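Hanging Pendant Lights Over a Kitchen Island

Measure the island before you shop. Two small pendants usually suit a long top better than one wide shade, and they leave a clear view across the room. Keep each shade at least 5 inches in from the ends.

Have someone hold the fixture at height while you sit down and stand up. If the bulb is in your eyes from a stool, raise it.

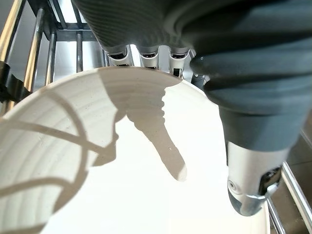 Choosing a Bulb

Frosted bulbs cut glare on plates and polished counters. A dimmer is worth the extra 20 dollars. Check that the bulb is marked dimmable.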